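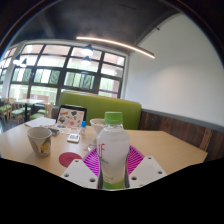 Rachid Bennani
Builder, Riditz shared workshop

Speaker notes - "A Hand You Can Hold"

Leave the first picture up while people find chairs. Don't read the title aloud, they can read.

Start with the fingers. Magenta, ribbed, printed at the workshop. Why magenta? It was the spool on the shelf. Pause for the laugh, move on if there isn't one.

Ribs do the work. Push on the middle and the tip curls in toward you, which feels wrong the first time. Pass the spare finger along the front row. Get it back - Grerkholm still has the last one.

The plates: white, screwed, version 2. Version one was named Parri and split along a screw hole in November. Keep this short, I get sentimental.

Bottle as a test object. Green cap, stands up by itself, narrows toward the bottom so a sloppy grip wants to slide. I like a thing that punishes me a little. Anyone can pick up a foam block.

Water break. Mine, not theirs. 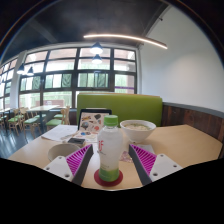 Zirkham Workshop Notes, p. 202

Fingers open, bottle on the dark red coaster. Talk about the approach. You want both pads to arrive together, and with my linkage they had opinions about that. The fix was a longer pin and some 2,000 squeezes at the kitchen table to wear the thing in. My neighbors think I have a stapler problem.

Point at the gray pads. First ones were bicycle tube, glued on. Smelled like a tire shop for weeks. Skip the glue story if we started late.

The table behind has bowls, paper and a laptop-like thing on it. Good place to say that my bench at home is bare and flatters every build I bring to it. Clutter gives you something to bump into.

Cost slide is gone, I lost the receipts. If asked: less than a decent drill, more than I told my wife.

Questions. Someone will ask when it gets a motor. Say "spring" and don't say which one.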